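What I carry to the office now

Aug 26, 2025

I changed jobs in July and went from a five-minute drive to a train ride out to Plernside. The old bag was a leather briefcase from my brother-in-law, and after two weeks of carrying it from the station I had a sore shoulder and a broken clasp. So I bought a backpack. I had not owned one since college.

It is heather gray, with a soft fabric outside and a black zipper that runs up and down the front. I wanted gray because the black ones all look the same on the luggage rack. Graziella Longo at work has the same shape in navy and she has washed hers in the machine with no trouble. I have not tried that yet.

What goes in it is pretty dull. Laptop, charger, a notebook, lunch in a flat container, an umbrella. Keys go in the small inside pocket and nowhere else. I used to keep them in my coat and lost 2 sets in one winter, and the building manager charges for replacements. I also carry a pair of indoor shoes, which take up more room than anything else. 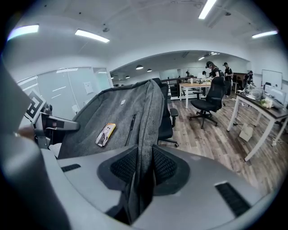

The bag lives on the back of my chair during the day. We have no lockers yet and the hooks by the door are full of coats that belong to people who left years ago. Under the desk was my first idea, but I kept rolling over the strap. On the chair it is out of the way and I can reach behind me for a pen. The one problem is weight. If I take the laptop out last, the chair wants to swivel when I stand up, so now I take it out first.

The soft fabric does sag when the bag is empty. Renzo Marino told me to put a piece of stiff cardboard down the back, cut to size, and that helped for a while until it bent at the corners. I may try a thin plastic cutting board next. Brovico, the housewares place next to the station, sells them cheap.

Lint is the other thing. The fabric picks it up, mostly from my gray sweater and from the train seats. I go over it with a roller on the weekend, empty the crumbs out over the sink and throw away receipts. Last time I found a parking stub from Darkcombe, which I have been to once, and a granola bar I had given up on.

The briefcase is in the hall closet. Noemi Bianchini says the repair shop on her street can replace the clasp, so I will take it over there when I get a chance. It still works fine for weddings and the bank.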